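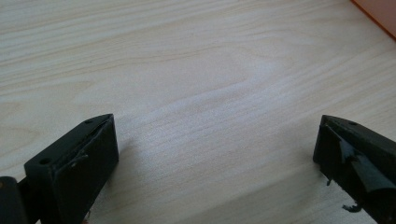
Plateau de table en bois clair, veinage visible, légèrement ondulé.

Temps de lecture : 4 min

Compte rendu de la réunion du groupe de travail « Acoustique et ventilation »
Copropriété Rondonuwu, bâtiments A et B
Séance du 20/12/25

Présidence : Farah Ngui
Secrétariat : Fikri Sinaga
Bureau d'études : Stillico (deux représentants)
Excusé : le syndic, qui a transmis ses observations par écrit

1. Approbation du compte rendu précédent

Approuvé avec une correction au point 3 : lire « bouche d'extraction » et non « bouche de soufflage » pour les salles d'eau du bâtiment B.

2. Mesures de débit

Stillico présente les relevés effectués dans 36 logements. Les mesures ont été prises au cône, portes intérieures fermées, caisson en vitesse nominale. Les débits d'extraction en cuisine sont conformes dans le bâtiment A. Dans le bâtiment B, les logements des deux derniers niveaux restent en dessous de la valeur de consigne, l'écart étant plus marqué sur la colonne nord.

Le bureau d'études attribue cet écart à un défaut d'étanchéité du collecteur horizontal en toiture. F. Sinaga demande si l'encrassement des conduits verticaux a été écarté. Réponse : l'inspection par caméra n'a porté que sur la colonne sud. L'hypothèse reste donc ouverte pour la colonne nord.

Décision : inspection complémentaire de la colonne nord avant toute commande de travaux. Le rapport sera joint à la prochaine convocation.

3. Bruit du caisson en toiture

Trois réclamations écrites ont été enregistrées depuis la dernière séance, toutes au dernier niveau du bâtiment B. Les plots antivibratiles d'origine sont tassés. Le caisson touche par endroits le relevé d'étanchéité, d'où une transmission solidienne vers la dalle.

Deux solutions sont examinées :
- remplacement des plots à l'identique et reprise du calage ;
- pose du caisson sur châssis désolidarisé, avec manchettes souples neuves à l'aspiration et au refoulement.

La société Mondel a chiffré la première solution à 852 euros hors taxes, levage non compris. La seconde n'est pas encore chiffrée. F. Ngui rappelle que le remplacement des plots ne traite pas le bruit aéraulique et qu'il faudra de toute façon vérifier les manchettes. Le syndic, dans sa note, se déclare favorable à la première solution sous réserve d'une mesure de réception de nuit.

Décision : demande d'un devis à Mondel pour la seconde solution, levage inclus dans les deux cas. Pas de commande à ce stade.

4. Entrées d'air des menuiseries

Plusieurs occupants ont obturé les entrées d'air des pièces principales. Stillico signale que cette pratique fausse une partie des relevés du point 2, sans pouvoir en donner l'ampleur. Les logements concernés sont identifiés dans l'annexe technique, non diffusée.

Le remplacement par des modèles acoustiques hygroréglables est envisagé côté rue. La gamme Jaltwood est citée pour l'habillage intérieur des coffres de volets roulants, mais sa fiche technique ne précise pas l'affaiblissement une fois l'entrée d'air posée dans le coffre. Le point est renvoyé au bureau d'études.

Décision : note d'information aux occupants, rédigée par F. Sinaga, relue par Stillico, affichée dans les halls.

5. Contrat d'entretien

Le contrat en cours, d'une durée de 36 mois, ne mentionne ni le nettoyage des bouches ni la vérification des courroies. F. Ngui propose d'introduire ces deux prestations au renouvellement, avec remise d'une fiche d'intervention par passage. Le syndic demande que le dépoussiérage des conduits fasse l'objet d'une ligne séparée.

Accord de principe. La rédaction de la clause est confiée à F. Ngui.

6. Questions diverses

L'accès à la toiture du bâtiment B se fait toujours par la trappe du palier. La serrure a été changée et les clés sont disponibles à la loge contre signature.

Le local technique du bâtiment A ne doit plus servir au stockage de peinture. Évacuation à la charge du syndic.

La date de la prochaine séance sera fixée à réception du rapport d'inspection de la colonne nord.

Le secrétaire de séance, Fikri Sinaga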